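Press and studio check, 13 Feb 2020

Hello again, print people! I went round the Vavville studio this morning before the open weekend, and these are my notes, typed up more or less as I scribbled them.

Etching press, bed and rollers: OK. Wiped down, no grit, and the blankets are lovely and clean (thank you, Melahat!).

Press guard: loose on the left. I've tightened it but please check it before you crank.

Screen wash and solvents: lids on, cabinet shut. One tin had no label, so I've moved it to the bottom shelf. If it's yours, label it.

Oily rags: NOT OK. Two on the radiator again! Metal bin, lid down, every time.

Engraving tools: corks on all of them except number 20, which got me in the thumb.

Extractor fan: works but rattles like mad. I've asked Fulgencio about a new bearing, and he reckons March.

First aid box: low on bandages (see thumb).

Paper drawers: the bottom one sticks, so pull it gently with both hands or the whole lot comes out on your feet.
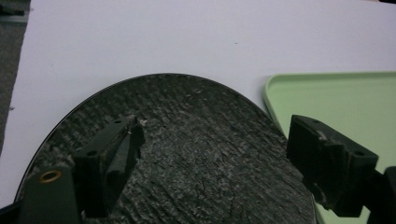 Kwabena Osei: The unlabeled tin is mine, sorry, it's just vegetable oil for cleaning rollers. I'll put a sticker on it tonight.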